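Trirkwood Neighborhood Garden Club
Minutes of the fall meeting, Sep 23, 2023
Taken down by me, Terence Whiteley, with a borrowed pen

We got going a little late, what with the coffee urn blowing the fuse again, but we had 12 people in the room and that's plenty to vote on things. Wekesa Were ran the meeting. I read out the July minutes and we fixed one thing: it was the Clarnley bed that got the new edging, and I'd written down the pond bed. Sorry, Clarnley bed people!

1. Tomatoes and the blight

This took up most of the first hour. Nearly everyone on the low side lost their plants, and the high side did fine, so there was a lot of talk about air flow and who waters from overhead (I do, and I heard about it). Wekesa wants us all to pull the dead vines and bag them for the trash. No composting them, please, even if your pile runs hot. We agreed to that without a vote. I asked if the cherry types could stay up a bit longer, as mine are still going like crazy, and the answer was yes, as long as the leaves are clean.

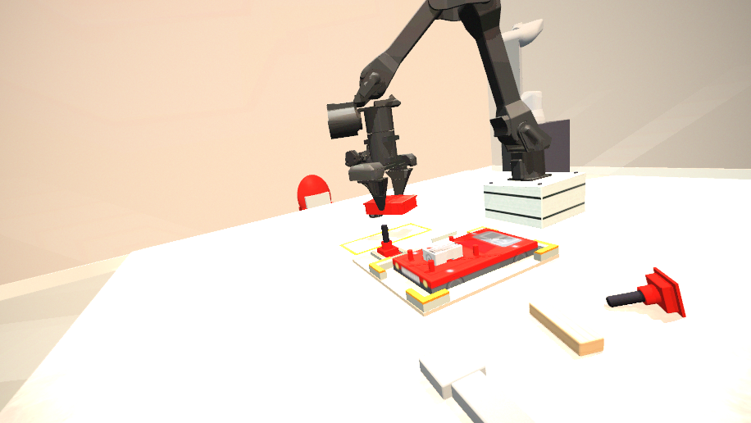 2. Water bill

Higher than last year by $40, and we all know July was dry as toast. There was a long back and forth over the hose by the north gate, which drips. I said I'd buy a new washer and put it in. If that doesn't do it we'll replace the whole spigot, and Wekesa will get a price. Dues stay where they are for now. That passed, 8 in favor, the rest sitting on their hands.

3. Seed swap with Rurthorpe

The Rurthorpe garden wrote to ask if we'd like to do the swap at their place this time. Everyone liked the idea — their hall has decent parking and a kitchen that works. We'd bring beans, squash and whatever flower seed people have saved. Please, please label your envelopes. Last time I came home with something marked "good one, tall" and I still couldn't tell you what I planted, though it did get tall.

Somebody asked about garlic too. We'll put in a shared order from Beneš as usual, hardneck only, and I need your amounts by the end of next week. Write them on the sheet on the shed door, and write them so I can read them.
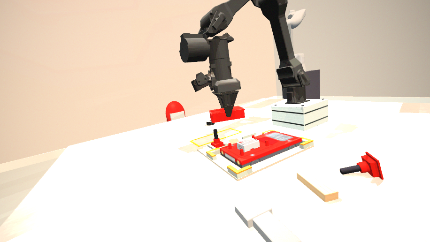 I also want the money with the order this year, cash or check, so that I'm not chasing people down in the parking lot at Thanksgiving. You know who you are, and I still like you.

4. Shed key

We have 2 keys and one of them is missing. If it's in your coat pocket, bring it back and no questions will be asked. Wekesa is in favor of a combination lock. I'm against, given that I can't remember my own phone number, but I was outvoted and the lock is going on.

5. Anything else

The path by the compost bins needs wood chips before it turns to mud. Bring a rake and gloves to the next work morning. There was a question about keeping hens, and we put it off until somebody has read the town rules.

We stopped there and finished the zucchini bread. Next meeting will be same room, same time of day, and I'll send the date around once the hall gets back to me.

T. Whiteley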